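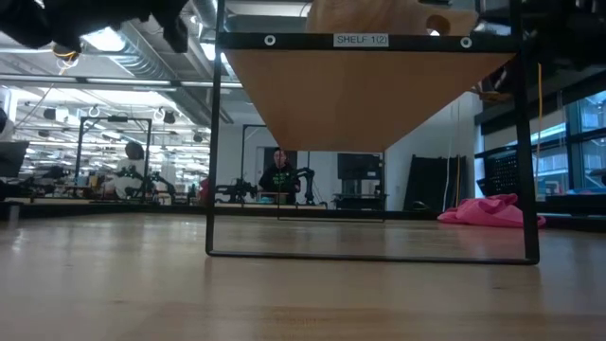 Black shelf frame on the light wood table, label SHELF 1(2) on the crossbar.

June, 4:40 pm

Worked on the shelf setup for the Narkby job. The frame is standing near the middle of the table with both posts and the bottom rail clear. Tan panel hangs under the labeled bar, wide side up. Block with the round hole is on top. Leave both there for now.

Labels: the list Jinlong Yu sent from Brarelstead still has this one as "Shelf 1" with nothing after it. Changed our copy to match the label, brackets included. The old name is also in the Gatchalian parts sheet, line 715, and I haven't fixed that yet. Whoever opens the sheet next, please do it and initial the change.

Checked the bar height against the drawing. Drawing says 600 mm from tabletop to the underside of the bar, I got 2 mm under at the left post and dead on at the right. Measured again with the steel rule and got the same. Could be the table – the level says it drops a little to the left. Not shimming anything until the feet have been looked at.

The drawing gives 1389 mm for the full height of the posts. Didn't check, the long tape is still over at Zesus.

Panel: the drawing shows the narrow edge down, so the orientation is right. No tolerance given for the side angles. Asked Jinlong whether the angles matter or only the top width. He thinks only the top width, but wants to look at the older revision first.

To do
– level the table, then repeat the left post measurement
– get the long tape back
– print a spare label, same type size
– ask Brarelstead which revision they are working from

Stopped at 5:25.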